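I have been trying to keep a household budget properly for a year now, and people have asked how it went, so this is the long version. I started last December after a car repair in Mostyn wiped out what I had been calling savings. It was really just the money I hadn't spent yet.

The first thing I did was download three months of bank statements and go through them with a highlighter. I had always assumed our problem was groceries. Groceries were fine. The problem was small amounts going out on different days – a streaming service we had stopped watching, a gym membership at the Drirnwood pool, two lots of phone insurance, and a cloud storage plan for a phone I no longer own. Cancelling all of that took one evening and one very long wait on hold.

Charito Agbayani, who I used to work with, told me to split the pay into separate accounts on the day it arrives. I had read that advice many times and ignored it. Now there is one account for bills, one for food and petrol, and one that I don't have a card for. The one without a card is the only reason there is anything in it. The target was $2400 by the end of the year, and we got there with a bit over a week to spare.

It did not go smoothly. In winter the power bill came in $300 higher than I had allowed for. I had based my figure on the summer bill and forgotten that we run a heater. I covered it out of the food account and we ate a lot of lentils. Now I add up the last four bills, divide by 12 and put that much aside each month, whatever the season.

The other thing I got wrong was leaving no spending money for anybody. I lasted five weeks and then bought a pair of boots I didn't need. After that we each got $20 a week that doesn't have to be explained. It is not much, but it stopped the arguments about coffee and the arguments about what counts as a hobby.

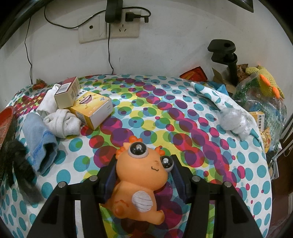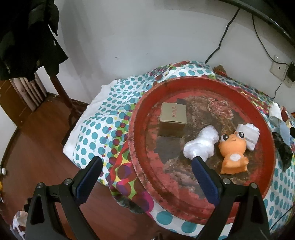
*Botau, February 13, 2024*

I changed a few things over the new year. The spreadsheet had grown to nine tabs and I was the only one in the house who could read it, so I cut it back to a single page with the month across the top and the bills down the side. If a payment is late it goes red. I dropped the forecasting tab completely. It was wrong every month and I only looked at it when I was worried.

I also tried an app called Lalteck for a few weeks. It sorts your spending into categories for you, and it does this well enough for supermarkets and petrol. It put the vet under entertainment and kept putting it back there when I moved it. I found I paid less attention when something else was doing the sorting, so I have gone back to typing it in by hand on the first of the month.

Yiran Deng asked in the comments last time whether I think renters should bother with an emergency fund before they start saving for a deposit. I do. Ours is some $1000 and I would like it to be more. We have used it for a tyre, a tooth and half a fridge, and none of those went on the credit card.

Car registration is due next and it is already sitting in the bills account. I will put up the one-page spreadsheet once I have taken our account numbers off it.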